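Search this site: enter keyword

About the Kestside Robotics Club

Kestside is an after-school club for students who want to teach robots to do housework. We meet in July and through the school year. Members take hand-held grippers home, record themselves handling clothes and bedding, and use the recordings to train the club's robot arm, Rolell. This year's goal is 500 recordings of jackets. Dues are $2 a meeting.
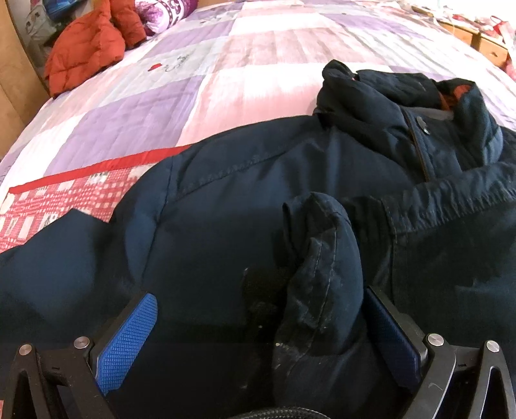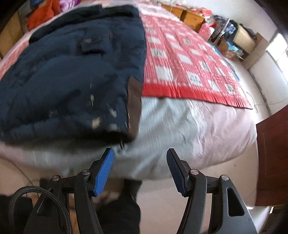 Navy garments on a bed, grippers open.

Dravard writes that the jackets gave more trouble than the towels did, mainly the sleeves, and that new members should start with something flat and work up to a collar. Training on the arm is open to anyone who has finished the safety sheet.

Sign-up forms are at the front office.

Shares: 806
Comments: 2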